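打印 | 电子邮件

4 晚间开放与邻里共用空间:Mero 与 Carkenen 两地的观察

4.1 从一把钥匙说起

前一节已经把两处场地的产权和租约关系交代清楚了,读者若是直接翻到这里,只需要记得两件事:Mero 的共用空间设在一座旧百货楼的底层,由 Melau 项目出面承租;Carkenen 的那一处则是原来的邮件分拣站,产权仍归镇上,日常由 Vigfúsdóttir 物业公司代为打理。两地的规模和家底都不一样,街坊的脾气也不太一样,可是在我们开始驻点之后不久,两边的人都不约而同地跟我们谈起了同一个话题,那就是晚上到底该不该开门,开到几点,钥匙又归谁拿着。

说来有些惭愧,晚间开放原本并不在我们的研究设计里。最初的提纲围绕的是白天的使用,诸如共享办公桌、周末集市、小商户的试营业摊位等等,这些内容在有关“第三空间”的讨论里已经谈得相当充分,我们也以为自己能在前人的基础上添几块砖。可是访谈一场一场做下来,受访者总要绕回到傍晚以后的那几个钟头。一位在 Mero 底层卖面包的摊主对我们讲,她白天根本没有空和人说话,真正认识邻居,全在收摊以后大家一起擦桌子的时候。类似的话我们听得多了,便觉得若再把晚间当作白天的尾巴来处理,未免有些对不住这些愿意坐下来同我们聊天的人。

于是本节专门讨论晚间。材料主要来自三个方面:两处场地的签到簿,登记的晚间到访合计 1519 人次;面向周边住户发放并收回的有效问卷 1130 份;以及 22 场半结构式访谈,对象包括摊主、住户、夜班店员和场地管理人员。签到簿是手写的,字迹有好有坏,个别页还被咖啡泡过,我们在录入时凡是辨认不清的一律不计,因此实际到访的人次只会比这个数字多一些。

4.2 谁在晚上来

先说 Mero。旧百货楼临着一条电车线,下班的人从车站出来,要穿过底层大厅才能走到后面的住宅区,这条近路在百货楼歇业以后封了很久,Melau 项目接手后做的第一件事便是把它重新打开。路一通,人就进来了。起初只是路过,后来有人停下来看公告栏,再后来有人坐下来等家里人一块儿走。我们在大厅里坐过许多个傍晚,印象最深的就是这种“等人”的状态:坐着的人手里没有什么正经事,旁边的人也不觉得奇怪,话头往往就从一句“你也在等啊”开始。

Carkenen 的情形很不相同。分拣站位于镇子边上,并不顺路,晚上会来的人都是打定了主意来的。他们来排练合唱,来修自行车,来开租户会议,来借厨房熬一锅汤。这样的来访目的明确,时间也守得准,签到簿上同一批名字总是出现在相近的钟点。管理人员很喜欢这种规律,因为暖气和照明都好安排;但也有受访者对我们抱怨,说自己曾经两次想进去坐坐,推开门看见里面的人各有各的事,便又悄悄退了出来。我们把这句话反复读了好几遍。一个场所热闹与否是一回事,一个生人敢不敢走进去,恐怕是另一回事,而后者在签到簿上是看不出来的,毕竟退出去的人不会签名。

问卷在这里帮了一些忙。我们请住户说明自己晚间不去共用空间的缘由,选项之外还留了一大块空白供人书写。Mero 的住户写得最多的是噪声和安全感,Carkenen 的住户则常常写“不知道那天有什么”“怕打扰别人”。有一份问卷在空白处画了一扇门,门上写着“请进?”,问号描得很粗。我们后来把这张画贴在办公室墙上,它比我们写的好几段分析都来得明白。

年龄上的分布也值得一提。白天的使用者里,两地都以自由职业者和带孩子的家长为主;到了晚间,年长的住户明显多了起来,尤其是独居者。他们未必参加什么活动,常常是挑一个靠暖气的位置,看看报,听旁边的人说话。有几位受访者不大愿意用“孤独”来形容自己,他们更愿意说“家里太静了”。我们在编码时尊重了这种说法,单独设了一个类别,没有把它并入孤独感的条目里去。

4.3 钥匙、灯和那张值班表

晚间开放最费心思的地方在于值守。白天有摊主、有前台,门开着便有人照看;过了打烊的钟点,这份照看就得另外安排。Melau 项目采取的办法是让租用摊位的商户轮流值晚班,作为交换,当月的摊位费可以减去一部分。Carkenen 那边则由 Vigfúsdóttir 公司派一名店务人员留守,费用摊进场地的整体运营开支里。

两种办法各有各的好处,也各有各的难处。商户轮值的好处在于值守的人本来就认识大家,谁家的孩子几点该回去、哪位老先生腿脚不便需要留门,心里都有数。难处则在于累。做小生意的人天不亮就要备货,晚上再守两三个钟头,热情撑得过头几个月,未必撑得过一个冬天。今年一月,Mero 的值班表出现了连续的空缺,大厅有几晚只好提早熄灯,公告栏上很快就有了住户贴的纸条,措辞都很客气,可是失望也写得很清楚。后来项目方把值班时段切短,又允许两家商户搭伴,空缺才慢慢补了回来。

公司派人留守则稳定得多,灯总是准时亮起,门总是准时锁上。不过受访者也提到,留守人员换得勤,刚混熟的面孔过一阵子便不见了。有一位常来排练的住户说得很有意思,她说在分拣站里“什么都不缺,就缺一个会记得我喝什么茶的人”。这自然不能全怪物业公司,排班有排班的道理,只是当我们谈论一个空间是否像“客厅”时,这种被人记得的感觉大概是绕不过去的。

至于钥匙,两地都经历过一番讨论。Mero 最初配了许多把,后来收回,改成密码锁;密码锁用了一阵,又有年长的商户记不住数字,只好把密码写在围裙口袋里的纸片上。Carkenen 从一开始就只有一套钥匙,放在值班室的抽屉里,要用的人登记领取。我们原以为后一种做法会显得生分,可访谈中竟有好几位住户表示,领钥匙时要同值班的人说上几句话,反倒成了晚上的一点乐趣。技术手段的便利与人情往来之间,有时候确实存在这样一种此消彼长的关系,只是我们的样本有限,不敢把话说得太满。

灯光的问题看似细小,也占去了访谈中不少篇幅。百货楼底层沿用了原来的商业照明,白晃晃的一大片,卖东西时很好,坐着聊天就嫌刺眼。几位商户自己带来了落地灯,摆在靠墙的几张桌子旁边,过了八点便关掉顶灯。自此以后那几张桌子成了最抢手的位置,有人甚至提早来占座。分拣站的窗子开得很高,从外面看不见里头的情形,受访者普遍认为这是生人不敢进门的原因之一。管理方在门外加装了一盏暖色的壁灯,又把当晚的安排写在门边的黑板上,我们驻点结束前的几周里,“不知道那天有什么”这样的抱怨听得少了。当然,这段时间太短,我们只把它当作一个值得继续留意的线索。

4.4 费用由谁承担,账又该怎么算

谈到晚间开放,总有人要问值不值得。这是一个公道的问题,我们也不打算回避。晚间的水电、保洁和值守都要花钱,而晚间的直接收入很有限,住户坐上一整晚,可能只买一杯茶。倘若只看当晚的收银记录,结论恐怕不会让人高兴。

不过,商户们自己的算法要宽一些。Mero 的摊主告诉我们,晚上来坐过的人,周末更愿意带着亲戚朋友来逛集市,他们认得这些面孔,也叫得出名字。她们说不出一个确切的比例,我们也没有足够细致的销售数据去验证,只能把这种看法如实记录在此。可以确定的是,在续签摊位的时候,参与过晚班的商户对共用空间表现出了更强的归属感,谈起大厅时用的是“我们这儿”,谈起问题时也多半已经想好了一两个主意。

Carkenen 的账则是镇上在算。镇议事厅的年度预算里,分拣站的晚间开支单独列为一行,每年都要重新讨论。支持者强调它为独居老人提供了去处,反对者担心先例一开,别的街区也要伸手。我们旁听过一次讨论,双方都讲得恳切,会后还一起帮忙把椅子摞好。作为研究者,我们不宜替他们下判断,但有一点愿意提出来供参考:预算表上单列出来的项目最容易被砍掉,而晚间开放的好处偏偏分散在许多别的行里,散得很开,收拢起来要费些工夫。

住户愿不愿意自己出一点钱,我们在问卷里也问了。题目以 100 点的尺度请受访者表达意愿的强弱,两地答案的分布都相当宽,既有一口答应的,也有坚决认为这应由公共财政负担的。写在空白处的意见比分数更有意思。有人提议以劳代资,每季来擦一次窗;有人愿意捐出家里闲置的茶具;还有人写道,只要大厅里的椅子换成有靠背的,他什么都好商量。这些意见我们已经整理成简报,于 2025年9月送交两地的管理方,收到的回信都很热情,椅子的事据说正在比价。

4.5 共用物件与停留时间

最后补充一点关于物件的观察。两处场地都设有开放的架子,棋具、毛线、旧杂志和儿童玩具由住户随意取用,用完放回。这些东西不值什么钱,却很能留人。大人往往先替孩子拿一样,孩子玩着,大人便同旁边的人搭上了话;没有带孩子的人也会顺手翻翻旧杂志,翻到认识的地方就指给邻座看。我们在驻点笔记里把这类时刻称作“有东西可看的沉默”,它让刚刚坐下的生人不必急着找话说,对 Carkenen 那些推开门又退出去的住户来说,或许正是一道可以跨过去的低门槛。形状分类一类的玩具尤其常见,式样各异,孔形有方有圆,可参见图 4。

图 4 带有多种形状孔洞的蓝色塑料形状分类板,以及一根紫色长条插块。
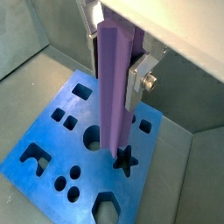 4.6 本节的局限

本节的材料集中在两处场地,驻点的时间也不算长,夏季傍晚的情形我们几乎没有机会看到。签到簿只记录愿意签名的人,问卷又偏向本来就对共用空间有些好感的住户,这两层偏差叠在一起,读者在引用上述结果时还请多加留意。晚班商户的收入变化、留守人员更替对老住户的影响,我们都只触及了皮毛,下一阶段的访谈会把这两项列入提纲,并请两地的住户一同参与题目的修订。

打印 | 电子邮件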